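About Us

Home | About Us | What We Collect | Working With Us | Contact

Who We Are

Pokden is an independent organization that records manipulation examples for teams building robot learning systems. Our work is carried out at a single site in Mathur, where every recording is made, checked and labeled before it is delivered. Pokden does not manufacture robots and does not train models for sale. Our responsibility is the recorded example itself: a complete, correctly described account of a task performed by a robot under the guidance of a trained operator.

Pokden was established by former members of Ernine, a laboratory automation company, who had found that suitable training material was often harder to obtain than suitable equipment. The organization began with one station. It now maintains 11, and employs 12 full-time operators in addition to its review and engineering staff.

What We Do

Each project begins with a written task sheet agreed with the client. The sheet states which objects are to be used, how they are to be placed at the start, what the operator is asked to achieve and how an acceptable result is to be recognized. Operators then perform the task through the robot, usually with both arms, while cameras at the head and wrists record together with the positions of the joints. 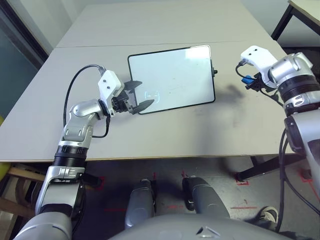
Starting positions are varied according to a schedule. An object may be turned, moved toward one arm or the other, or set down at a less convenient angle. A learning system that has met only one arrangement of a task will generally perform poorly when the arrangement changes, and our clients rely on us to supply that variety in a planned and documented way.

Thin, flat objects receive particular attention in our current program. Boards, tablets, trays and folders are common in homes, schools and offices, yet they are difficult for a two-fingered gripper. They offer a narrow edge to hold, and they frequently require one arm to steady the object while the other changes its grip. The flat objects collection, known internally as Clikora, was opened in April and presently contains 3,944 accepted examples.

How an Example Is Accepted

No recording enters a collection on the operator's word alone. Every example is reviewed by a second member of staff who did not take part in the session. The reviewer confirms that the camera streams are aligned in time, that the task sheet was followed, and that the written label agrees with what was done. Where the reviewer and the operator disagree, the example is held until a station lead has examined it.

Unsuccessful attempts are retained and labeled as such. Clients may request them separately, and many do. A missed grasp followed by a correction can be of considerable value in training, provided that the moment of failure is marked accurately. Clikora includes almost 700 examples of this kind, which are counted apart from the accepted total given above.
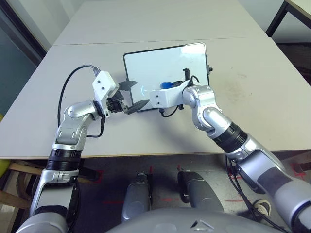 Our Operators

New operators complete a supervised training period before any of their recordings may be submitted for review. They first learn to move each arm separately, then to coordinate the two, and finally to work at the steady pace our task sheets require. Sudden corrections and long pauses are discouraged, as both tend to reappear in the behavior of a system trained on them.

Operators work in short sessions with scheduled breaks, and are paid by the hour. We do not pay by the example. It is our firm view that payment by volume leads to hurried work, and the policy has been in place since the organization was founded. Operators are also encouraged to propose changes to the task sheets, and a number of our standard procedures were first suggested in this manner.

Views From the Wrist

Many of our clients make use of the wrist cameras, which show the fingers and the object at close range. These views present difficulties of their own. The gripper hides part of the work, and glass or other shiny surfaces return the light of the room. We keep such recordings in our collections, as a robot in ordinary use will meet the same conditions. Reviewers note strong reflections in the label so that clients may select for or against them.
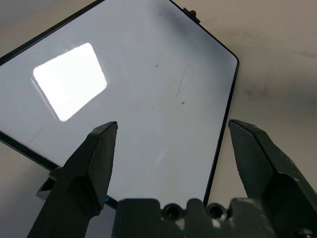 Wrist camera view, with an overhead light reflected in the glass of a flat panel.

Privacy and Use

Recordings are made only within our own premises. Microphones are not used. Visitors are informed on arrival that cameras are in operation, and any recording in which a face can be recognized is withdrawn before delivery.

Clients receive a license that states the purposes for which a collection may be used. Schools and public research groups may apply for access to selected portions of Clikora at no charge. Applications are considered in the order received.

Visiting Pokden

Our site in Mathur is open to prospective clients and to school groups by appointment. Requests should be sent through the Contact page and should state the size of the party and the purpose of the visit. Closed footwear is required on the station floor.

Page last reviewed: May 10, 2023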